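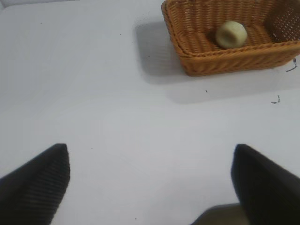 wicker basket, new table

plondus_fan
Jun 13, 2023
Right, finally got the white table. Matt top. Want the basket to live on it for post, keys etc. Does wicker scratch a matt finish?? Bit scared to slide it

Canow332
yes it will. had one on my Gerkau desk, little arcs all over in 2 weeks. felt pads

mrs_rolland
Disagree, wicker is soft. Mine's been on a painted top since February, not a mark. Grit underneath does the damage, wipe teh table

Canow332
painted isnt matt laminate tho

mrs_rolland
who said laminate?

plondus_fan
no idea what it is tbh, label just says white. Does felt even stick to weave?

gerkau876
Not for long. Cut a bit of drawer liner to size, sit basket on that. Nice colour btw, goes well with the white

Canow332
liner slides about. sew the felt on, two stitches each corner

mrs_rolland
Sewing a basket for keys, good grief. Lift it, dont drag it

plondus_fan
ok liner first, got half a roll under the sink. Will try the felt if it creeps. ta all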